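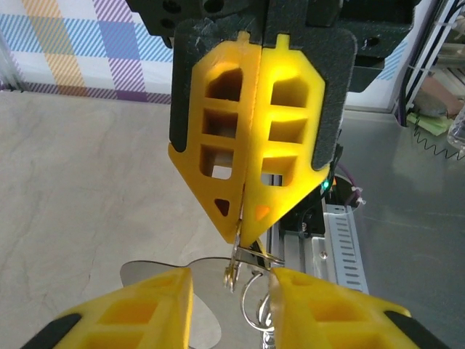
Week 8 notes: handovers, or how to get two arms to agree on who is holding the thing

These are my cleaned-up notes from the lecture, plus the parts I rushed through at the end (sorry, I saw the clock and panicked). If you missed it, read this before you open the Arnadar repo, and bring your questions to the lab.

Last week we had one arm, one object and one planner, and life was pretty calm. Now we have two arms, and every pick turns into a conversation. Arm A holds the object, arm B wants it, and for a short stretch both of them have it. I call that stretch the shared hold, and it's where most of your bugs are going to live.

The state machine

Our handover stack is called Disto, and at its heart it's a small state machine with 6 states: approach, align, close, shared, release, retreat. I've had students show up with 20-state monsters and I get the temptation! Start with ours. You can split a state later if the logs tell you to.

Each state has an entry check and a timeout. Please don't skip the timeouts. If B never reports contact, A should keep holding and B should back off along the path it came in on. Going back to approach is fine. Going to release because "it was probably there" is how things end up on the floor.

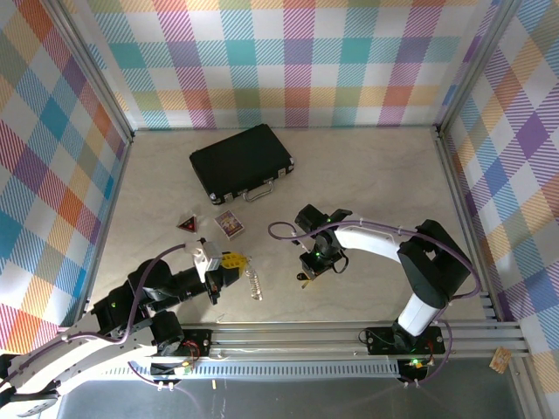 Perception in Disto is deliberately boring: a side view for deciding which object goes with which arm, and a wrist view for everything close up. The side view runs first and gives you a rough pose plus a class label, and the planner won't ask for anything else until both arms are within reach. Where it falls down is clear plastic. Take the ribbed see-through bottle-like thing lying by the left arm, all bright reflections along its body; a depth-based detector can easily give you half of it, or two of it. The plain matte black briefcase lid has a different problem, with so little texture on top that you're better off fitting the outline and checking it against the latches and handle. For assignment 4 you may hard-code which strategy goes with which class. In real life you'd want the detector to report its own confidence, and we'll get there.

The patterned walls come up every year in questions. Busy backgrounds are hard on anything that relies on color alone, so if your segmentation is a color threshold, expect it to find "objects" in the plaid. Crop to the table plane first. It's four lines of code and it saves you an evening.

Planning the approach

The receiving arm's approach direction matters more than its exact grasp point. Hélder Brandão, who wrote the first version of our planner, put it to me like this: pick the direction that leaves the other gripper a way out. So we score candidate grasps in two parts, clearance from the giver's fingers and clearance for the giver's retreat, and we multiply the scores instead of adding them. With a sum, a great approach can hide a hopeless retreat. With a product it can't.

The planner samples 80 candidates per handover and throws out anything in collision. Then it ranks what's left. If fewer than 8 survive, it asks the giver to rotate its wrist and tries again — and that's usually the right call with small flat things, where there isn't much to grab in the first place.
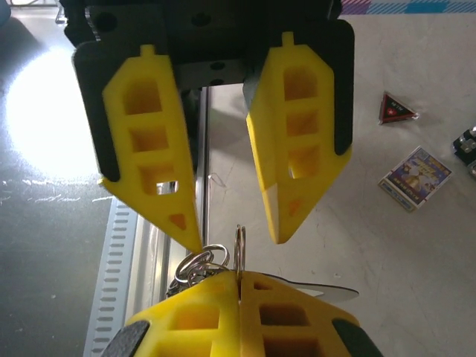
One more thing on clearance: the collision model uses inflated finger shapes, so two fingertips that could pass each other just fine may count as a hit. For big objects, leave the inflation alone. For small stuff like key rings you'll have to shrink it near the tips, or the planner will reject every single candidate and you'll think your code is broken. There's a per-class setting for this in the Cheema config file. Change it there and not in the planner source, please, I beg you.

Control during the shared hold

Both arms go compliant in the shared state. We run the loop at 60 Hz, slow enough that you can read the logs and fast enough for this course. The giver holds position softly, the receiver closes until its finger current rises and stays up, and only then does the giver start to open. A loose ring can spin or slide while all that is going on, so don't treat the grasp pose as fixed once you've entered shared. Re-estimate it from the wrist view after release.

For the lab

Replay the Corkside logs first and mark every state change by hand. Then run your own state machine on the same logs and compare. Where you disagree with it, write me two sentences on who's right. Partners are fine, one write-up per pair.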